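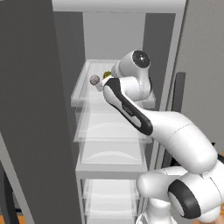
February 10, 2021

Cold storage, Kiani pears, second lot from Pledarside. Continues the December entry.

Weighed the trays out of the crisper bin. Starting mass per tray was 700 g. Loss over the period is higher in the vented bags than in the sealed ones, same direction as last time. Skin shriveling at the stem end in 3 vented trays, none in the sealed.

Logger on the lower shelf drifted again. Swapped it for the Motent unit and left both running side by side overnight. Offset is steady, so the old readings can be corrected. Do not use the Stekier probe until it has been through the ice bath.

Setpoint is 2 C. The door shelf runs more than 5 C when the door is opened often. Nothing from the door goes into the table.

Firmness not done, the tip for the tester is still on order. Sealed bags have condensation inside. Blot the fruit before weighing and note it in the remarks column.

To do: relabel the vented trays, the ink is coming off. Check the gasket at the hinge side. Ask Pledarside for the pick date of this lot.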